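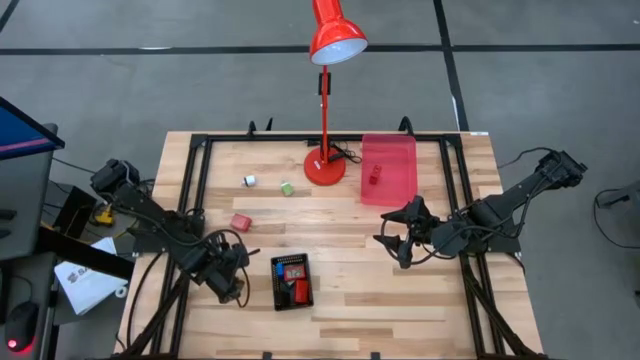 Dorkcombe Home & Workroom Forum > Tables, Lamps and Storage

Home | Boards | New posts | Members
Search this board... Go

Small bits all over the worktable

carkeo_chrys
Right, I need opinions. I've got a butcher-block table I love and I can't keep the top clear. There's a red desk lamp at the back, a pink see-through box next to it and a black tray at the front, and the little cubes still end up all over the place! Do I get a second tray or a bigger box?

Costel_S
Bigger box, easily. Mine was £18 from Karamanlidis and it swallows the lot. See-through is the main thing — I never open a box if I can't tell what's in it.

plumtree37
Disagree, sorry Costel. Big boxes just turn into soup. Second tray, and shift the lamp into the corner so you get the middle back.

Costel_S
But then the light's in the wrong place? I tried that in October and hated it.

carkeo_chrys
I do like the lamp where it is (and the flex runs off along the back, out of my way). Might try another tray first.

plumtree37
Varnton do shallow ones, 3 to a pack.

Related threads
Oiling butcher block
Red lamps, show us yours
Trays or tubs?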